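Small Owners and the Family Firm

I bought shares in Avetti years ago, back when it was still a company you could explain to your aunt over dinner. It made shoes, and later it made bags to go with the shoes, and after that it bought Dellska and began making so many different things that I stopped trying to keep the list in my head. I am telling you this so you know where I stand. I own a very small piece of a very large business, and I have a fondness for it that a sensible investor probably shouldn't have.

So it was with a heavy heart, and a second cup of coffee, that I read through the notice for the June meeting. The founding family holds a class of stock that carries 10 votes for every one of mine. I knew that when I bought in, and I can't claim to have been tricked. What I did not know was that the board would one day ask the rest of us to approve the sale of a warehouse business, Burimby, to a holding company the same family controls, at a price set by advisers the same family picked.

Now, it may be a fair price. I have read the papers twice and I still couldn't tell you, and I have some practice at reading these things. The whole argument for the sale takes up four pages, and two of those are taken up with the history of the company, which is a lovely history and doesn't help me work out what a warehouse is worth. When I wrote to ask whether anyone outside the family had been invited to make an offer, I got a very polite letter back saying that the board was comfortable with the process.

Comfortable is a word I have come to worry about. My old neighbor used to say he was comfortable with his roof, right up to the spring he had to move his bed.

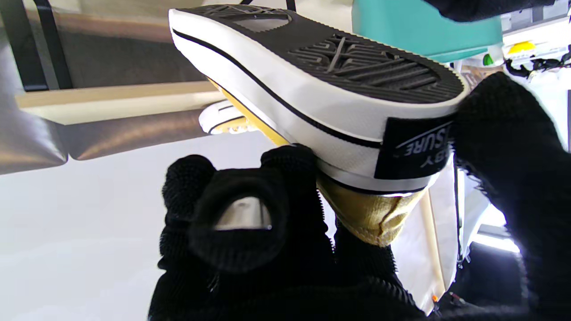
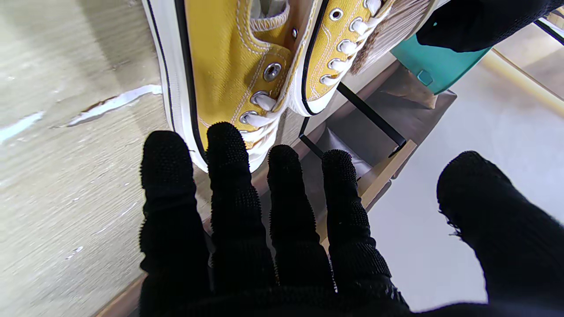
Canvas sneakers, one seen from the sole and a yellow pair seen from above.

I should say that I don't think family control is a bad thing in itself, and I get a little impatient with people who talk as though it were. Families can wait. They will put up with a poor year, or even a poor run of years, in a way that a fund manager with a quarterly report to write will not. Some of the best decisions Avetti ever made looked foolish when they were made, and I doubt a board of strangers would have had the stomach for them. When I grumble about the family, I try to remember that I have been living quite nicely off their patience.

But patience is one thing and helping yourself is another, and the trouble with lopsided votes is that the rest of us have no good way to tell which one we are looking at. The family sits on both sides of the table. They may be treating us generously – it does happen – but we would have to take their word for it. I don't think good people should want to be in that position. If I were selling my car to my own sister's business with somebody else's money, I would want a stranger to set the price, as much for my own sake as for anyone's.

What would I ask for? Nothing very grand. When a company does business with the people who control it, let the other owners hold their own vote, one share and one vote, and let that vote decide. Gezer did this a while back when it was bringing its shipping arm in-house, and the sky stayed up. The first offer was voted down, there was some sulking, a better offer came along, and everybody went back to work. The founders there still run the place, and they are still invited to cut ribbons.

I would also ask for the advisers' report to be printed in full. I have heard it said that small shareholders won't read it, and maybe most won't. I don't read every page of my insurance policy either, but I would be alarmed if the company kept it in a drawer. All it takes is a few stubborn people with a free evening.

My own shares won't change the result. If every small holder I have ever met voted with me, we might add up to 100 people and one good-sized potluck. I'm going to send in the card anyway, marked against, with a note in the margin as neat as I can make it. I've kept my shares this long and I plan to go on keeping them, and I would like the people in charge to know that those two things can come in the same envelope.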